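Washing and folding the table linen

I said in the last post that I would write up what I do with the tablecloths, so I have set it down in the order I do it. It is the same for a pillowcase or a tea towel, only bigger.

We had a lot of people through the house in May. Benedicta Fiadzo had her family over from Dogbe and we put two tables end to end in the back room, which meant every white cloth in the cupboard came out, and all the napkins. I bought most of them at the market years ago and a few came from my mother-in-law. None of them match. On a long table it doesn't show much once the plates are down.

The first job is stains. I go over each cloth by the window in the morning, when the light comes in low, and put a safety pin next to anything I find. Gravy and oil get washing-up liquid rubbed in with a thumb and left for an hour. Red wine gets cold water straight through from the back of the cloth, held over the sink. Candle wax I leave until it is hard and then lift with a butter knife, and whatever is left comes out with brown paper and a warm iron. Beetroot I have never got out fully. There is one cloth with a pink patch the size of a coin and it goes at the end where I sit.

After that they go in at 60 with ordinary powder and no softener. Softener makes cotton slippery and it won't hold a crease. I don't fill the drum more than half. Azucena Lozano told me to add a cup of soda crystals and I have done that since last year, and the whites have stayed whiter, though we also changed the hose at the same time so I can't say which did it.

Drying is on the line if it is dry out and over the banister if it isn't. I bring them in slightly damp. If they have gone bone dry I flick water over them, roll them up and leave them for half an hour before ironing. I iron on the wrong side first, hems before the middle, and pull the cloth away from me over the back of the board so it doesn't pile up on the floor. I keep a clean sheet down there anyway.

Folding took me longest to learn. The trick with a big cloth is to find the corners and get the hems lying on top of each other before doing anything with the middle. I lay it on the bed, smooth it with the flat of my hand, and bring one long side over to meet the other. Then the same again lengthways, so it is a long strip, and then in thirds. Folded in thirds it fits the shelf with the fold facing out. If the hems don't meet I open it up and start again, as a crooked first fold only gets worse.

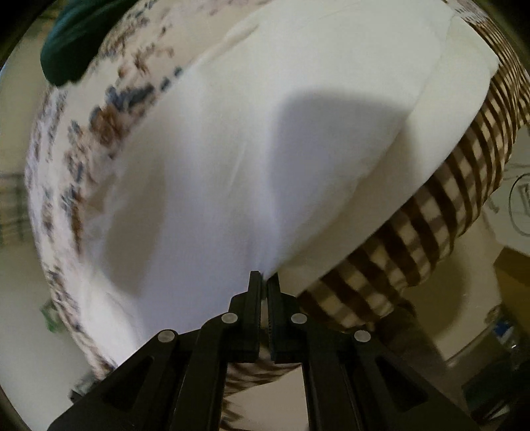 White cloth with a fold along the edge, and a bit of the brown and cream stripe.

Any striped cloths are easier because you can follow a stripe and see at once if you have gone off line. With plain white there is only the hem to go by. Good light helps a lot. I used to do it at night under the ceiling bulb and wonder why they were all skewed the next morning.

For storing I use the middle shelf of the landing cupboard, largest at the bottom. Napkins go in a shoebox in sets, tied with kitchen string. I put a slip of paper in each big cloth with the length on it, in pencil, so I don't have to shake out three to find the one for the long table. Starch I only use just before a cloth goes on. Left on in the cupboard it can yellow along the creases.

Once or twice a year I take everything out and refold it along different lines, to save the threads wearing through in the same place. That is a job for a wet afternoon with the radio on.

I still need to mend the hem on the oldest one. Next time I'll write about the napkins, and the cross stitch ones Benedicta left with me.

Filed under: Home, Laundry and linen

Contact | © Sovo House Notes | Back to top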